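Ticket 926 - Facilities, Drinunik House
Subject: Dining table on the 3rd floor, glare and sliding placemats
Status: Open (again)
Opened: 16/05/2025
Location: small dining room, the one with the Isitz table

First report
The table arrived as the replacement for the dark one that everybody complained about. It is a handsome pale thing and shows the grain nicely, provided you sit on the correct side. From the other side you get the ceiling lights straight back in the face. Two people have now asked to have lunch in the corridor.

Also, the woven placemats creep. Put a plate down with any conviction and the mat goes for a short walk towards the middle of the table, taking the knife with it.

What we have tried
1. Turned the table by a quarter. The glare moved to the people who had not been complaining. They are complaining now.
2. Wiped it down with warm water and a drop of washing-up liquid, in case it was polish left over from the factory. Dried it with a clean tea towel. Very clean table. Same glare.
3. Switched off the row of lights nearest the window. Better for the table, worse for anyone hoping to find the salt.
4. Washed one of the placemats, on the theory that it had picked up something slippery. It came out a bit smaller and no less keen to travel.
5. Asked Macedo, who supplied the mats. They suggested heavier plates. We have 39 of the plates we have and will not be buying others to hold the mats down.

Plate and mat as laid, then bare tabletop:

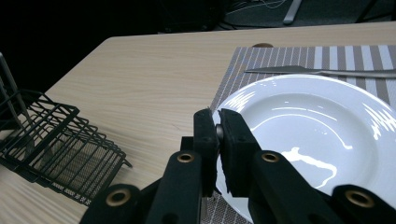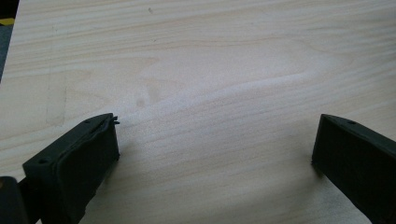
Atus, supplier support: Thanks for the thorough notes. The glare is the lacquer doing what lacquer does under bare lights, so more washing won't shift it, and please don't let anyone at it with a scouring pad. We can send a matt wax to try on the underside first. For the mats, cut a thin piece of rubber shelf liner slightly smaller than the mat and lay it underneath. No glue. Lift it out every few days and let the wood breathe.

Reply from Facilities
Liner bought and cut, 4 pieces to begin with. The mats with liner stay where they are put, even under a plate set down by someone in a mood. The mats without it carry on as before, so people have started choosing their seats accordingly.

Wax not yet arrived. Row of lights still off. Someone has brought in a desk lamp, which reflects beautifully.

Leaving this open until the wax turns up. Next check in August.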